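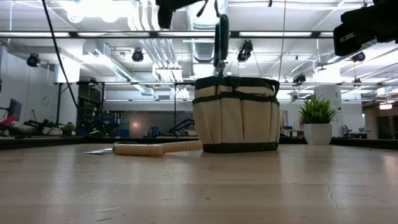 I've been promising myself I'd write up the equipment budget for ages, mostly so I stop explaining it in bits to whoever wanders past with a coffee. So here goes, grab a cuppa, it's a long one (and there's a spreadsheet at the heart of it, sorry in advance).

When we started planning our two-arm benches I thought the arms would be the whole conversation. You get three quotes, you have a bit of an argument, you pick one and you go home! We went with Dobos for the arms in the end. They weren't the cheapest. Geltitz came in lower on the hardware, but their lead time was 19 weeks and the service contract read like a phone plan, with little extras tucked in everywhere. Dobos quoted a shorter wait and would sell us spare fingers in singles, and I can't tell you how much I love being able to buy one finger.

Then I sat down to do the rest of the list and the spreadsheet ran to 80 lines. Eighty! Two of those were arms. The rest was brackets, rails, power supplies, cable, more cable, tape for the floor, lights, mounts for overhead cameras, a table that doesn't wobble, and a line I'd labelled "misc" that I was later made to break out properly, which was fair enough.

Cable is the one I'd go back and shake myself about. I priced it by the metre from the floor plan, ruler and all, as though cable travels in straight lines. It doesn't. It goes up, over, round the joint, leaves enough slack for the arm to swing, and comes back down again on the wrong side of the desk. I'd put in $563 for cable and connectors for the first bench and it was gone before we'd powered up the second arm. For the next one I doubled it and added a bit of colour coding, and I've slept much better.

Tables were another surprise. I had us down for proper lab benches from Fetham, the sort with the adjustable feet and a price to match. We bought timber tops instead and I'd do it again tomorrow. They take a clamp nicely, they're kind to anything that gets dropped, and if one gets chewed up we can sand it or flip it over. The money we saved went straight into rails for the frames.

The bit I really underestimated, though, was the stuff the arms pick up. I'd budgeted for it as if it was stationery. Bags, hand tools, pot plants, whatever you'd find around a house and shed, how dear could it be? Well, handles stretch, paper tears, things go soft after a few hundred goes and then they don't behave the same way any more. You want spares of the same item, bought at the same time, because shops change their range every five minutes and the new one is always a centimetre taller. 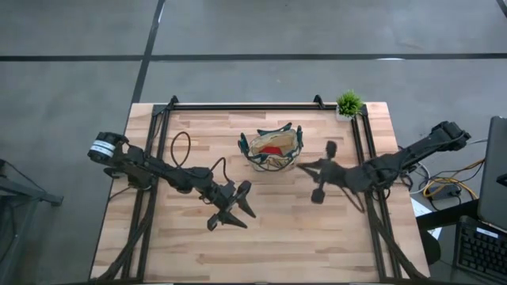
Stiltotus wrote in the comments on my last post that we should treat anything made of paper like printer toner, so work out how many you get through in a month, order a quarter's worth at once and stop putting it under equipment at all, since finance will ask you to depreciate a carry bag over five years. I laughed, and then I went and looked, and sure enough I had carry bags in the capital column. They've been moved.

So the plan for the coming year has three pots in it now. Capital is arms, frames, tables and cameras. Spares is fingers, motors, power supplies and (bless it) cable. Consumables is everything that gets grabbed, plus tape. I've put 24 per cent of the hardware cost aside for spares, which raised an eyebrow upstairs, but I'd rather have that chat in January than be ringing Dobos in a panic with a bench sitting idle.

Still to sort out: whether we lease the third pair or buy outright. Leasing looks lovely until you read what counts as normal wear, and I have a feeling our wear isn't very normal. Geltitz have come back with a sharper price too, so I may have to eat my words about the phone plan. I'm also trying to squeeze in a second workstation per bench, as two people sharing one keyboard gets old by mid-morning.

If you've leased arms and lived to tell the tale, please leave me a comment, especially if you ever had to send one back. I'd like to know who paid the freight!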